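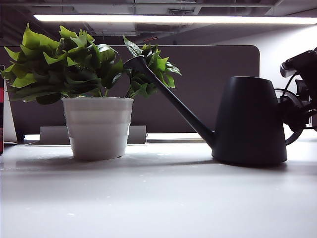
Getting foot traffic from online listings — small shop owners' thread

fernhill_books
Hello all, long-time reader and first-time poster, so please be gentle! I run a little second-hand bookshop in Stastcombe and I'm trying to work out how to bring people through the door without handing over my whole margin. A rep from Nirier rang on Saturday and offered me a "featured place" on their town map app for $130 a month. He was lovely, and we had a good long chat about detective novels, but I came off the phone none the wiser about what I'd be paying for. Has anyone here tried it?

gumboot_sally
Welcome! We had the featured spot for 5 months at the garden centre and I'd say it did something, though I couldn't swear to how much. We had plenty of views on the listing (1245 in our best month, which I was very chuffed about at the time), but a view is just somebody scrolling past on the bus. What helped us more was putting our opening hours right. They'd been wrong for ages and I dread to think how many people drove out to a locked gate.

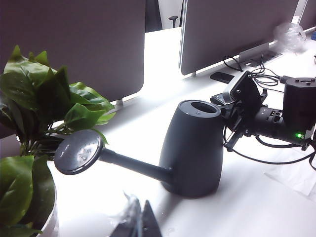 Anyway, the other thing I meant to say is that you should ask them whether you can stop month to month. Ours rolled over into a new term because I missed the email, and it took three phone calls and a fair bit of my good humour to get out of it.

tallow_and_twine
I'm going to disagree a little with Sally, with love. Our candle shop is up a side lane and we've had the Nirier spot since February, and I reckon it's paid for itself. The trick was the offer. We put "show this at the counter for a free tealight" on the listing, and then we could see who came in because of it. Without something like that you're guessing.

gumboot_sally
Fair point, and I wish I'd thought of it. Mind you, a tealight is cheaper to give away than a lavender bush!

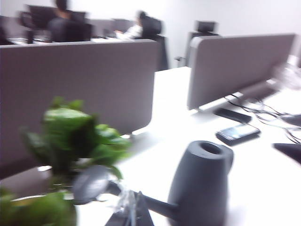 Reading time: 2 minutes

Thread guide, pinned by the moderators: please say which town you're in and what kind of business you have when you give advice, as what suits a café on the main street may be no use at all to a workshop out by the highway. Prices change, so check with the company before you sign.

roussel_lane_cafe
Café owner, also Stastcombe, so hello neighbour! I'm going to be the grump in the room, I'm afraid. I don't think any small shop should pay for a map spot until the free things are finished. Claim your free listings, put up decent photos of the shopfront and ask your regulars for reviews (most of them are delighted to be asked). Then reply to the reviews, even the cranky ones. I did that over a winter of quiet afternoons and by spring I had strangers asking for the cheese scones by name.

tallow_and_twine
You already have people walking past your window, though! I'm up a lane behind a tyre shop. Reviews are lovely but they need readers, and I had 7 of them for two years.

roussel_lane_cafe
All right, I'll give you the lane. I'd still do the free part first.

fernhill_books
This is all so helpful, thank you both. I've just checked and my listing has the old phone number on it — the one from before we moved — so I've gone bright red and fixed that.
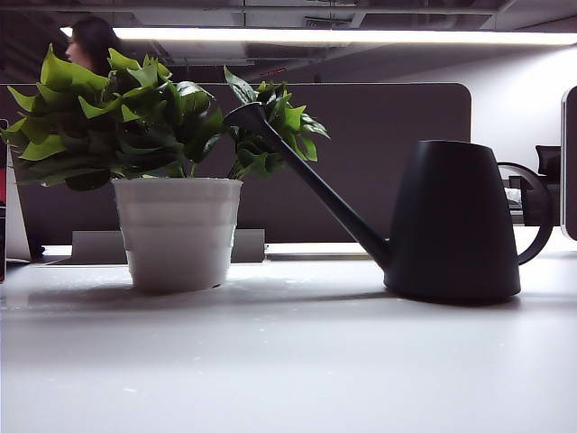

Can I run a counter offer without paying for a featured spot?
You can put one on a free listing, in the description or as a post, and you can print it on a card for the window as well. Use a different word for each place so you know which one brought the customer in.

vurus_cycles
Bike repairs, two towns over. We did the different-word thing and it works well enough, except that half our customers forget the word and just wave their hands about. We give them the discount anyway. I'd add that you should keep a notebook by the till and write it down there and then, as you won't remember by closing time. I certainly don't.

fernhill_books
I have a great many notebooks, so that I can manage. I'll tell the Nirier fellow I'm thinking it over and try the free part for a couple of months, and I'll come back and let you all know how I go.

gumboot_sally
Please do! And ask him about the rollover.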